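Farkier Opens Renovated Hall With Mezzanine, New Lighting and Shared Shelving

8/17/20

Farkier has reopened its main hall after a renovation that began in January. The work covered the ceiling, the lighting, the mezzanine railing and the storage area on the ground level. The hall is used for sorting, repairing and lending household goods, and it had been closed to members for most of the project.

The renovation was carried out by Hegyi, a building contractor, with lighting work by Prurex. Trandance, a group that shares the building, kept its own rooms open and took in part of the Farkier stock while the hall was out of use.

The hall was built as a warehouse and had seen few changes since Farkier moved in. The old lights were uneven, and the ground level was dim even at midday. Members who came to look for a lamp, a chair or a box of dishes often carried the item outside to see what condition it was in. Lighting was the first item on the list when the project was planned.

Prurex replaced the old fittings with fluorescent strips. Some hang close to the ceiling and others are set lower, so that light reaches the shelving as well as the open floor. The strips are switched in 2 groups, and staff can light the shelving without lighting the whole hall.

The ceiling itself was kept. Hegyi cleaned the beams and the ribbed panels between them, made repairs where water had come in, and painted everything white. The contractor had looked at putting in a flat ceiling below the beams, but that would have taken height from the mezzanine and made the roof harder to inspect. Leaving the beams open also kept the cost of the job within the original budget.

Upstairs, the mezzanine has a dark metal railing with horizontal bars and vertical posts. The level will be used for mending, for small meetings and for goods that are waiting to be checked. Heavy items will stay on the ground level. Up to 36 people may be on the mezzanine at one time, and a notice with that limit is posted at the foot of the stairs.

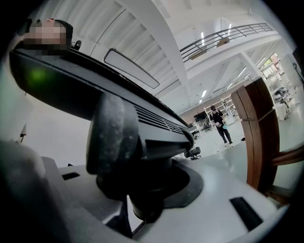 Several members asked during the planning whether the brown wooden posts would be boxed in or painted to match the ceiling, and one wrote to Farkier that the wood was the part of the building people remembered and should be left the way it was. The same member asked for more light over the shelves and said that reading a label in the old hall took a flashlight.

The wood has been left brown. Hegyi cleaned it by hand and filled a number of old bolt holes at the lower end, where shelves had once been fixed directly to the posts. No shelving will be attached to the posts from now on. The new shelves stand on their own feet and are anchored to the floor.

The storage plan has changed as well. Before the renovation, goods were placed wherever there was room, and the card file was often out of date. Farkier used the closure to go through the entire stock. The count came to 827 items, including furniture, kitchen goods, tools, lamps and mirrors. Items that could not be repaired were recycled, and duplicates were offered to other lending groups in the area.

Goods are now shelved by use. Kitchen items come first, followed by tools, cleaning equipment and items for children. Lamps and mirrors have their own section with deeper shelves and padded dividers. Each shelf has a printed label at eye level and a second one on the front edge of the lowest board. Members are asked to return goods to the counter and not to the shelves, so that each item can be checked before it goes out again.

Furniture is kept on the open floor beyond the shelving. Chairs and small tables may be borrowed on the same terms as other goods. Larger pieces need to be reserved ahead of time and picked up by two adults. Farkier does not deliver, but hand trucks and moving blankets can be borrowed at the counter at no extra charge.

The floor was patched but not replaced. A section near the loading door had settled over the years, and Hegyi leveled it so that carts can roll from the door to the counter without a ramp. The loading door has new seals and a new latch. The public entrance has not been changed.

For the first weeks, the hall will run with limits on the number of visitors. Members should reserve a time before they come, and each visit is limited to 60 minutes. Face coverings are required in all parts of the building, including the stairs and the mezzanine. Returned goods will be set aside before they are cleaned and shelved. These rules will be reviewed as local health guidance changes.

Goods that Trandance stored during the project have been moved back, with the exception of some large tables that will stay in its rooms until space is cleared for them. The tables are listed in the catalog and can be reserved in the usual way. Pickup for those items is at the Trandance door on the side of the building.

Loans that came due during the closure have been extended, and no late fees will be charged on them. Members who still have goods from before January are asked to contact the counter and arrange a return time. Memberships that were active when the hall closed will be lengthened to match the time lost.

Donations of household goods are not being accepted at present. Farkier expects to take them again once the shelving is fully in use and will announce the date to members by email. Donors are asked not to leave items at the loading door.

About Farkier

Farkier is a membership lending library for household goods. It repairs and lends furniture, tools and kitchen equipment, and runs mending sessions for members.

Press inquiries may be sent to the Farkier office. Visits to the hall by members of the press can be arranged outside lending hours.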